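Missing Persons Notices in Plumville: How Reports Move From Family to Police to Public

Student project report, Local Government and Public Safety course
Submitted by Povilas Krūmiņa
October 14, 2018

Summary

This report looks at what happens in Plumville after a family reports a missing relative. I read the public log kept by the city police, compared it with the notices printed in the Henden Courier, and spoke with people who work on both sides of the front desk. The log covers the twelve months ending in July. It has 1341 entries of all kinds, and I read every one to find the missing person reports. Most of the entries are noise complaints, parking matters and minor thefts.

The main finding is that the police and the public often learn of a case at different times, and that the gap is longest when the missing person is an adult. The second finding is that families are told different things depending on who is working the desk. I recommend a single printed sheet for families and a change to how the log is worded.

1. Why I chose this topic

I grew up on the Henden side of the river. When I was in middle school a neighbor's adult son did not come home, and his mother was told at the desk to come back the next day. She believed there was a waiting period. The man was found safe at a friend's house in another town, but people on our street talked about that waiting period for years. When the course asked for a project on a local service, I wanted to find out whether the rule existed.

It does not. The department's written procedure says a report is taken when it is offered, for a person of any age. The desk sergeant showed me the page. It has no date on it, so I could not find out whether it was in force when my neighbor went in.

2. Method

I used these sources:

The public log, read at the records window on paper. Copies cost money per page, so I took notes by hand.

The back issues of the Henden Courier at the library. The newspaper prints police notices on its second page and sometimes a longer story further in.

Interviews. I spoke with two desk officers, one retired detective, the editor of the Courier, and members of the Avotiņš family, who agreed to have their name used. The officers asked to be left unnamed.

A short paper survey. I handed out 100 forms at the library and at the Furkance market. The form had two questions: whether a person must wait before reporting someone missing, and where the respondent would go first.

I kept my notes in a binder and typed them up at the end of each week, when I also did most of the writing. 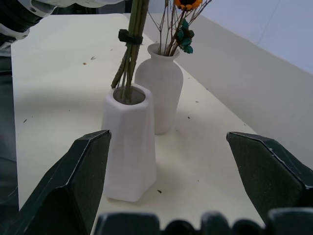 3. Limits of the method

The log is not a full record. Cases that involve a minor are listed by number only, with no age or street. Cases under active investigation can be held back. I could not tell how many entries were held back, and the records clerk said she could not tell me.

The survey was not a random sample. People at a library and a market on a weekend morning are not the same as the whole city. I also handed out the forms myself, and a few people asked me what the right answer was before writing anything down. I did not tell them, but I did not throw out their forms either.

I did not contact any family other than the Avotiņš family. My instructor advised against cold calls and I agree with her.

4. What the log shows

Missing person entries are short. A typical one gives the time of the call, the word "missing," a general area of the city and an officer's number. When the person is found, a new entry is supposed to be made with the same case number. In several cases I could not find the second entry. The desk officers said this usually means the person was found quickly and the officer closed the case by radio. That may be true, but a reader of the log has no way to know it.

The wording also changes from shift to shift. One officer writes "missing." Another writes "welfare check" for what looks like the same kind of call. A third uses "attempt to locate." The retired detective told me these used to have separate meanings. A welfare check meant the address was known and someone should knock on the door. An attempt to locate meant the person was driving or walking and patrol cars should watch for them. He thought newer officers had not been taught the difference.

This matters for the newspaper. The editor of the Courier said her staff reads the log for the word "missing" and skips the rest. A case logged under another heading does not reach her unless the family calls.

5. The Avotiņš case

The family reported an uncle missing on a weekday evening. He is in his sixties and had moved in with his sister after an illness. He left the house on foot after lunch. By supper he had not come back and his phone was on the kitchen counter.

His sister went to the station in person. She said the officer was polite and took down the description, then told her to check with hospitals herself. She did not know which hospitals to call or whether they would speak to her. One did and one would not.

The entry in the log reads "attempt to locate, adult male, east side." It did not appear in the Courier. The family printed their own flyers and put them up at bus stops and at the Furkance market. A vendor there recognized him the next morning sitting outside the feed store and called the number on the flyer. He was tired but well.

His sister does not blame the officer. Her complaint is that she was given nothing to take home. "I had a case number on the back of a receipt," she said. "I was afraid I would lose the receipt."

The police did not comment on the case itself. One of the desk officers, speaking in general, said that calling hospitals is the department's job and that families should not be asked to do it.

6. Survey results

I am reporting the survey in words only, for the reason given in section 3. Most people who filled in the form believed there is a waiting period. Most of those wrote that it was one day, and a smaller group wrote two. Older respondents were more sure of this than younger ones.

On the second question, the most common answer was the police station, followed by calling relatives and posting online. Very few people mentioned the newspaper. When I told the editor this she was not surprised. The Courier prints 3000 copies and she said its readers are mostly people who already know where everyone is.
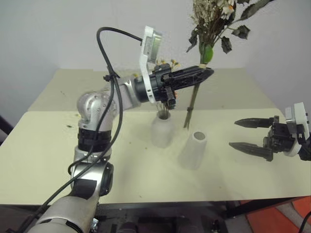
Can a family ask for a notice in the newspaper without going through the police?

They can call the Courier directly, and the editor will print a name, description and phone number once she has confirmed with the desk that a report was filed. She will not print a notice if no report exists. She asks for a recent photo and the name of one family member who can be reached by phone, and there is no charge.

7. Other findings

The department has no written handout for families. A draft was made some years ago and the retired detective kept a copy. It is one page long and lists the case number, the officer's name, a phone number for updates, and a list of things to gather, such as medications, bank cards and the names of friends. He said it was never printed because it was waiting for approval and then the chief changed. I was allowed to read the draft but not to attach it.

The records window is open on weekday mornings only. A family that works days would have trouble checking whether a case had been logged correctly.

The city website has a page for reporting potholes and a page for reporting lost pets. It has no page about missing persons. The search box returns the lost pets page when the word "missing" is typed in.

8. Recommendations

a. Print the one-page handout and keep it at the front desk. Each family should leave with one, with the case number filled in by the officer.

b. Use the word "missing" in the log for every report of this kind, whatever other term is added after it.

c. Make a closing entry for every case, even when the person is found within the hour.

d. State on the city website and on a sign at the station that there is no waiting period.

e. Have the department make the calls to hospitals and tell the family that it is doing so.

I sent these to the department before turning in this report. I got a reply thanking me for my interest. One of the desk officers told me separately that the sign would be easy to do and that she would ask about it.

9. What I would do differently

I would start with the newspaper. I spent three weeks at the records window before I understood how the headings in the log were being used, and the editor explained it to me in ten minutes.

I would also write a better survey. Asking people where they would go "first" made some of them write a list with numbers, and I had to decide which answer to use. I took the top one each time.

Sources

Plumville Police Department public log, twelve months ending in July, read in person.
Plumville Police Department desk procedure, page on missing persons, undated, read in person.
Henden Courier, back issues for the same months, library collection.
Interviews by the author with two desk officers, a retired detective, the editor of the Henden Courier, and members of the Avotiņš family.
Survey forms collected by the author at the Plumville library and the Furkance market. The forms are in the binder turned in with this report.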